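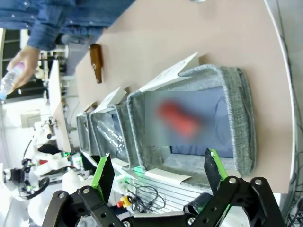 Relatório de projeto: um banco de jardim com floreira feito de paletes
Disciplina de Oficina de Materiais, 2.º semestre
Grupo: Nuria Kahsay (texto), Abrehet Gebru, Mariann Sipos
Orientação: prof. Mesfin Kassa
Entregue a 1/2/26

De onde veio a ideia

Quem já passou pela entrada lateral da escola sabe como aquilo é triste: um muro, um estendal de bicicletas e um canteiro onde só cresce trevo. Eu passo lá todos os dias e já andava a chatear a Abrehet com isto desde o ano passado (ela confirma!). Quando o professor pediu um projeto com materiais reaproveitados, a proposta ficou escrita ainda antes do fim da aula: um banco para duas pessoas com uma floreira encostada de um dos lados, tudo em madeira de palete.

A Mariann queria uma pérgula. Ficou para outra vida.

Materiais

As paletes vieram do armazém da Resham, que as deixa à porta para quem as quiser levar. Procurámos só as que tinham a marca HT, de tratamento térmico, e deixámos ficar as manchadas de óleo. Comprámos parafusos para exterior, tela geotêxtil, cola de madeira, lixa de grão médio e fino e uma lata de óleo Pillis cor de noz. A aparafusadora era uma Voltura emprestada pela Asnakech Tesfamariam, do segundo ano, que nos salvou a pele, porque a da oficina tem a bateria nas últimas. O vaso de barro rachado que serviu para a drenagem veio de casa da minha avó.

O custo total foi de 268 coroas de orçamento da turma... estou a brincar, foram 268 euros, e sim, passámos do previsto. Quase tudo foi para o óleo e para as ferragens.

Desmontar paletes (a parte feia)

Eu achava que bastava um pé de cabra e boa vontade. Rachei as primeiras tábuas todas! O professor Mesfin mostrou-nos como cortar os pregos com uma lâmina de metal entre a tábua e o barrote, e a partir daí correu muito melhor. Ficam as cabeças dos pregos na madeira, mas até gosto do efeito. No fim aproveitámos 12 tábuas compridas, à justa para o assento e as costas.

Depois veio a lixa. Muita lixa. A Abrehet pôs música, a Mariann reclamou da música e eu fiquei com pó nas sobrancelhas até à hora de jantar.

Montagem

Começámos pela estrutura do assento, um retângulo simples com uma travessa a meio. As pernas são pedaços de barrote, aparafusadas por dentro para não se verem as cabeças. Na primeira tentativa o banco abanava imenso: tínhamos cortado uma perna mais curta do que as outras (fui eu, pronto). Desmontámos, acertámos todas pela mais curta e pusemos uma escora na diagonal de cada lado.

A floreira é uma caixa sem tampa, forrada com a tela agrafada à madeira. Fizemos furos no fundo e pusemos por cima os cacos do vaso, depois terra misturada com composto. Plantámos alecrim, tomilho e umas heras do viveiro Nikolaidis, e a ideia é juntar capuchinhas em março, quando o frio abrandar.

O óleo levou duas demãos. O rótulo manda esperar 12 horas entre uma e outra e nós esperámos, embora eu tenha ido lá espreitar e deixado uma dedada nas costas do banco. Ainda lá está.

O que mudava

Desenhava primeiro em tamanho real, em papel de cenário. O nosso esquema era bonito mas não tinha em conta a espessura das tábuas, e o assento acabou mais estreito do que queríamos. Também comprava uma lata de óleo mais pequena, sobrou imenso! E furava sempre antes de aparafusar perto das pontas, que a madeira de palete é seca e abre logo.

Falta ainda uma coisa: pôr uns calços de borracha nas pernas, para a madeira não ficar em contacto com o chão molhado. A Mariann ficou de os trazer.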